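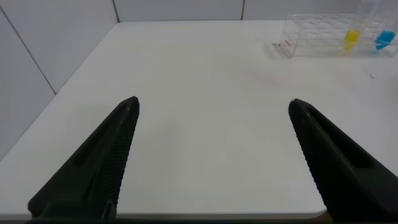
# What I learned at the civics evening in Ketside

3 November 2023

I went to a talk at the Ketside library on how local by-laws get made. I've lived in the Comura district most of my life and had never thought much about it. I vote, I pay the rates notice when it comes, and I complain about parking.

The room had chairs for 50 and most of them were taken. The speaker used to work as a clerk at the district office, and she spent the first half on what happens between a councillor having an idea and a by-law taking effect. There are 2 readings in our district, with a comment period in between. I had assumed the comment period was for show. She said the wording of the Sitell Road truck by-law changed a fair bit after residents wrote in. It had 229 written submissions, and the final version dropped the night-time ban and kept the weight limit.

She also went through turnout. At the last by-election in our ward, 848 people voted. I was one of them, but I couldn't have told you what either candidate thought about the library hours, and I use the library every week.

Question time went long. A man behind me wanted to know why meetings start at four in the afternoon, when most people are at work. She said the start time is set by a vote of council and anyone can write in to ask for it to be changed. I've since done that. I got an automatic reply.

The handout lists the meeting dates up to June and explains how to get on the speakers' list. You need to put your name down by noon the day before, and you get five minutes. There are spare copies at the library's front desk, next to the Mousavi Hall programs.

I'm planning to sit in on the next meeting. The footpath budget is on the agenda.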